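My sister called last night to ask what we're doing for Mom's birthday in December, and I had to admit I hadn't thought past dinner. We always do dinner! But she turns 72 this year, and I'd love to give her something that sits around the house and makes her smile.
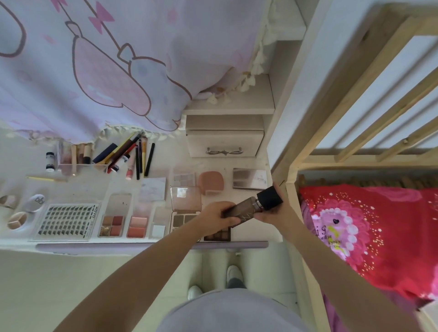

Mom has never been one for fancy presents (she still has the perfume from my wedding, unopened). What she loves is fabric, anything cheerful with a trim on it, and a curtain like this one, with the big pink bunny and the cream tassel fringe, would have her clapping her hands. So I think I'll sew her one for the kitchen window.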